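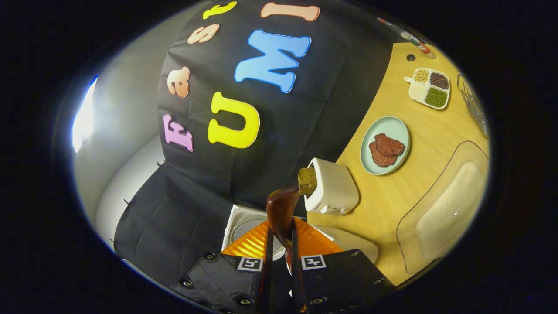
Foam letters on black cloth, next to a bright window.

Small Electronics for Makers
Notes for Unit 7: Driving a relay from a microcontroller pin
Prepared by Ourania Bakalis

Please read these notes before the lab. Bring your own breadboard if you have one, and the grey parts box you received in Unit 5.

1. Why the pin is not enough

A microcontroller pin can give only a small current. The limit is written in the data sheet of your board, and you should look for the recommended value, not the absolute maximum. Many students take the second number and their board gets damaged slowly, over several weeks, so they do not know what was the cause.

The relay coil in the Dirnero kit needs much more current than the pin can supply. For this we put a transistor between them. The pin controls the transistor, and the transistor switches the coil.

2. The base resistor

We use an NPN transistor as a switch. For a switch we want it fully on (saturated), so we give the base more current than the simple gain calculation asks for.

Take the coil current as 70 mA. With a forced gain of 20, the base current is 3.5 mA. The pin gives 5 V and the base-emitter junction takes 0.7 V, so 4.3 V stays across the resistor:

R = 4.3 V / 3.5 mA = 1229 ohms

The nearest lower standard value is 1.2 k, and this is the one in your box. If you use 1 k it will also work. Do not use 10 k. The relay may click on the bench and then fail when the supply drops a little.

3. The diode

A coil does not like when its current is stopped suddenly. It answers with a high voltage in the opposite direction, and this can destroy the transistor. Put a diode across the coil, with the stripe (cathode) on the positive side. Check the stripe two times before you connect the power – in the wrong direction the diode is a short circuit through the transistor.

With the diode the relay releases a bit slower. For our work this has no importance.

4. Wiring order

Disconnect the USB cable.
Place the transistor with the flat side facing you and compare the legs with the pinout sheet. The Pernitz and Gilani parts have different leg order, although they look the same.
Connect emitter to ground.
Connect collector to one side of the coil, and the other side of the coil to 5 V.
Add the diode across the coil.
Connect the 1.2 k resistor from the pin to the base.
Join the ground of the board and the ground of the coil supply, if they are separate.

In this lab we switch only the small lamp at 5 V. Mains voltage is not permitted on the benches.

5. First program

Set the pin as output and low. Turn it high, wait 200 ms, turn it low, wait again. You should hear a regular click. If the lamp changes but you hear nothing, your lamp is wired to the pin and not to the relay contacts.

6. Homework

a) Repeat the calculation of section 2 for a 3.3 V pin. Show the units in every line.
b) The Rendosau relay board has an input marked "active low". Explain in your own words what the relay does while the microcontroller is starting.
c) Measure the coil resistance with your meter and calculate the current at 5 V. Write both values in your lab book.

Room 433 is open for practice until the end of May. Please put the meters back on the shelf switched off.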